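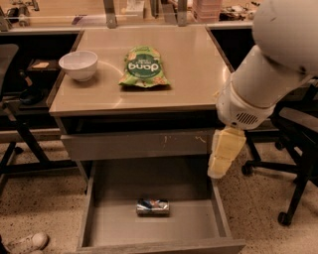 スコルトポート共同事務センターは1月、執務室の机と引き出しを対象とした一斉整理を開始した。共用席の利用が広がるなか、私物や食べ終えた菓子の袋、空の容器が机に残されたままになる例が増えていたことを受けた取り組みで、対象となる机は入居各社の区画を合わせて794台にのぼる。

整理の対象は、机の天板のほか、上段の浅い引き出しと下段の深い引き出しである。利用者は退席時に天板の上を空にし、引き出しの中身をすべて持ち帰るか、指定のロッカーに移すことが求められる。食器については、陶器の鉢や皿を含め、給湯室の棚に戻すものとされた。未開封の菓子類は各階に置かれた共用のかごに入れることができるが、開封済みのものは当日中に処分しなければならない。

運営を担当するストトモフ社によると、昨年秋に実施した事前点検では、117台の机の引き出しから飲料の缶や包装類などの不要物が見つかった。その大半は下段の引き出しに残されていたという。下段は奥行きがあり、書類ばさみや鞄を収めるために設けられたものだが、固定席の廃止後は利用の実態が把握されておらず、清掃の範囲にも含まれていなかった。

同社施設管理部のスティリアニ・スファキアナキス部長は、「席を共有する以上、次に座る方が引き出しを開けたときの状態まで含めて職場の環境と考えている。天板は日々の清掃で拭いているが、引き出しの中は利用者の協力がなければ保つことができない」と述べた。

作業は階ごとに順次行われる。初回は水曜日の午後5時から、コドマ社とオゴラ社が入居する3階の区画で実施し、50台を対象とする。当日、利用者は開始時刻までに引き出しの施錠を解き、椅子を机から離しておく必要がある。残された物品は机番号を記した袋に入れ、1階の受付で14日間保管する。期間内に申し出のない場合は処分するが、鍵、身分証および書類は処分の対象とせず、各社の総務担当に引き渡す。食品は衛生上の理由から保管を行わない。

あわせて、天板や引き出し前面の擦り傷、汚れについても確認し、記録を残す。軽微な汚れはその場で拭き取り、開閉に支障のある引き出しは使用を止めたうえで修理に回す。修理期間中は同じ階の予備席を割り当てるとしている。傷みの程度にかかわらず、利用者に費用の負担を求めることはない。

分別については、各階の複合機の横に缶、プラスチック包装、紙類の回収箱を新たに設置した。従来の机脇のごみ箱は、各階の作業が終わり次第撤去する。缶は中を空にしてから回収箱に入れ、内側が銀色の菓子袋はプラスチック包装として扱う。

同センターでは、全階の作業を終えた後も、引き出しの点検を月1回の定期清掃に組み込む方針である。作業日程は各階の掲示板に示されるほか、入居各社の総務担当を通じて通知される。当日の立ち会いを希望する利用者は、前日の正午までに1階受付へ申し出ること。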